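Help > Stone Surfaces > Marble FAQ

Does marble need sealing every year?
Salespeople say so. Put a few drops of water on it and wait 16 minutes. If no dark spot forms, leave the can on the shelf.

Is the Pretora sealer worth the extra money?
We doubt it. The label promises 18 years, and the product hasn't been sold for that long.

Can a polish remove etching?
Light dulling, sometimes. A ring you can feel with a fingernail needs a stone shop, whatever the bottle claims.

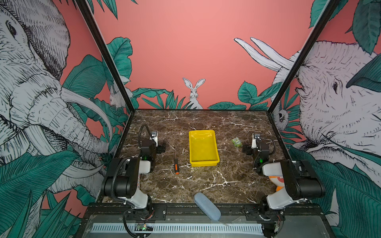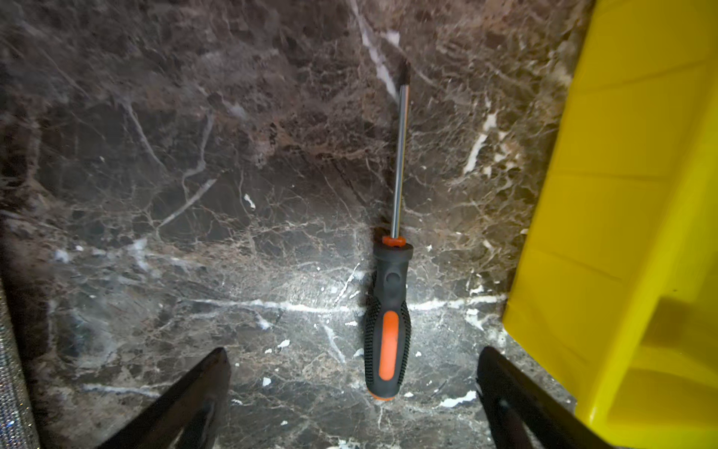
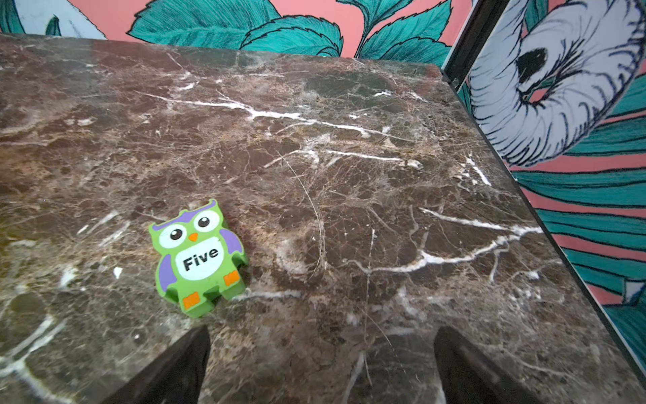
Brown marble with white veins, all three.
Surface Care Desk, Flultia Stone Library

Are white veins weak spots?
Some are, some aren't. Color won't tell you. Ask the yard how the slab was backed, and get it in writing.

Will dark marble hide stains?
It hides coffee. It shows etching from lemon juice very well, so don't buy it for that reason alone.

What about vinegar cleaners "safe for all stone"?
No. Vinegar eats marble at any strength we'd bother cleaning with. Use plain dish soap.

Do you take samples by mail?
Yes, up to 50 grams. We don't return them.

14 comments | 6 shares
Contact the desk | © Flultia Stone Library | Back to top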